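Growing Grapes in a Cool Corner: Our Season at the Kastville Vineyard
Student project report, June 9, 2022
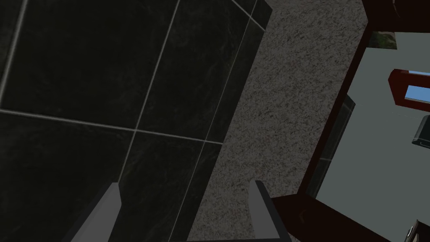
Fig. 1. Black tiles with faint gray marbling and light grout lines.

We began in October, when the growers at Kastville kindly let us look after two rows of Vima, a white grape that none of us had ever tasted (some of us had barely tasted wine at all!). Our question was a simple one: does picking later give a softer, rounder wine?

We picked half the fruit six days after the rest and kept the two lots apart all the way through. By our tally sheets we handled 2,894 bunches, and our backs remember every one of them. The Evmont cellar pressed both lots for us and was very patient with our questions.

The early wine was sharp and lemony, and most of our tasters liked it with food. The later one smelled of ripe pear, though it seemed a bit flat by the second glass. We would love to try again with fruit from the Gündoğdu slope, where the nights are cooler.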